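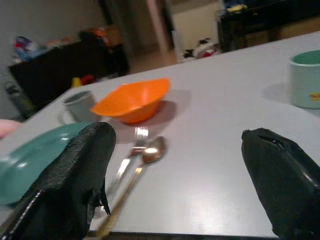

How to remove hard water marks from glazed plates?

Posted by Aníbal Peixoto

Hello all. I moved to Ovham in October and the water is very hard in this town. After two or three months my plates have a white film on them, mostly in the middle and near the rim. I wash by hand, I don't have a dishwasher. The plates are stoneware with a colored glaze, from a small shop called Baptista, and I paid 455 for the full set, so I don't want to ruin them. I tried more dish soap and also a harder sponge, but when they dry the film is there again. Is it the glaze that is damaged, or is it only on top? And is vinegar safe for this? My neighbor says yes, my sister says never.

Ebbe Midtbø

It is most likely on top. You can test it on one plate. Put a little white vinegar on a soft cloth, leave the cloth on the mark for 11 minutes or so, then rinse and dry with a towel. If the mark becomes weaker, it was lime. If nothing changes and the place feels rough under your finger, then the glaze could be scratched, and vinegar cannot help with that.

About safety: for normal kitchen use I mix vinegar and warm water 50/50 and I have had the same plates many years. But I would not leave them in it overnight. Some glazes, specially those made by small potteries, can lose their shine from acid. If there is a gold line or painting over the glaze, don't use vinegar on it at all.

Please stop with the hard sponge. It makes very small scratches and the lime holds better in them. Also dry the plates right after washing. In my home this helped more than any product, because the film comes from the drops which dry by themselves in the rack.

One more thing, gray lines are a different problem. They come from forks and knives, and you need a paste of baking soda and water for them, with light rubbing.

pasitz_kitchen

just buy new ones lol. or get a water filter

Aníbal Peixoto

Thank you Ebbe. I did the test on Monday with one small plate and the mark is almost gone, so it was lime. The gray lines I also have, on two of the big ones. I will try the baking soda this week. A filter I cannot install, the apartment is rented.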